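Trarero tabletop sorting project
Progress report, October
To: Aranka Szűcs, Wumenico program office

Hi Aranka,

You asked for the monthly report to cover the gripper fault first and everything else second, so I'll do it in that order. Most of it you know from our phone call, but some of the details have changed (and I told you one thing on the phone that was wrong, see below).

The short version: we lost a good chunk of the month's recordings to a slipping finger pivot on hand-held gripper B. Nobody was hurt, nothing was broken, and the fix is cheap. The data from the bad stretch can't be used for training and I've pulled it out of the delivery.

What happened

Gripper B started closing crooked. When you squeeze the trigger both fingers are supposed to come in together, and the left one was lagging behind the right by a hair. You can't feel it in your hand at all, and that's why we kept going as long as we did. Round things still got picked up fine. Flat things got pushed sideways first and then grabbed, so it looked like the operator was being a little clumsy, and I'm sorry to say that's what I put in my notes for two whole sessions. I owe people an apology for that and I've made it!

It was the width log that gave it away. The software figures out how far the fingers are open and assumes both sides move the same amount. With one side lagging, the logged center of the grip drifts off from where the real one is. Dokov, who build the grippers for us, asked for the raw logs and came back the same afternoon saying the pivot on the left finger was creeping under load. The bolt had been tightened without thread locker after the pad change in the summer. We did that pad change ourselves, so that one is on us and not on Dokov. This is the part I got wrong on the phone, when I said it came from them that way.

The damage

We had 3000 pick attempts planned for the month. After I took out everything recorded on gripper B between the last good calibration and the day we stopped, we ended up 21 percent short. I did look at whether we could keep the tall and round objects and only toss the flat ones, but I don't trust it. If the logged center is off, it's off for every object, whether or not the pick worked out. So all of it goes. The files are in a separate folder marked as faulty in case the Bodnár people want them for their fault detection work (they've already asked, very cheerfully).

There was one small safety matter mixed in with this and I want it on the record. While we were trying to find the problem, one of us held the fingers open by hand with the trigger still live, and got a pinched fingertip. No broken skin, no time off, written up the same day. The rule now is battery out before fingers go anywhere near the linkage. It should have been the rule before.

What we've changed

Both grippers have had their pivot bolts redone with thread locker and a paint mark across each head, so you can tell at a glance if one has moved. Every session now starts with 40 open-and-close cycles against a gauge block, and the log has to come back even on both sides before anybody records anything. It takes a few minutes and people grumble, but they do it. I've also asked Dokov for a second position sensor so each finger gets read separately. Their quote fits inside our spare parts line, so I'm not asking you for more money this time.

Where the work is now

We're back to recording in the same house, with the same mixed clutter on the big round table. I've moved the thin and awkward items to the front of the plan, pens and markers especially, as they're the ones that show up a crooked grip the fastest.

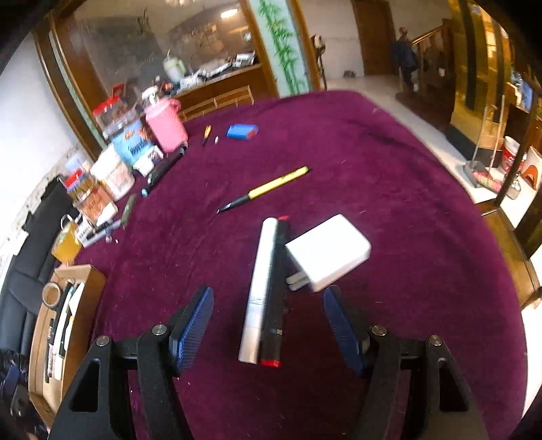 Gripper over the purple cloth, with a white tube, a red-capped marker and a power adapter between and beside the pads.

The plugs and adapters are still our worst category, fault or no fault. The prongs catch on the tablecloth and drag it along, and then everything else on the table shifts too. I'd like to keep the cloth anyway. People do have tablecloths, and the whole point is for this to work in their homes.

Next month

I'd like to make up the shortfall with extra afternoon sessions and no change to the end date. If the bolts hold I think we can do it. If I see the marks move even a little, I'll stop gripper B and call you the same day.

Two things I need from you: an OK on reporting the faulty set separately, and an OK on sharing it with Bodnár. An email is fine for both.

Thanks for being so patient about this one!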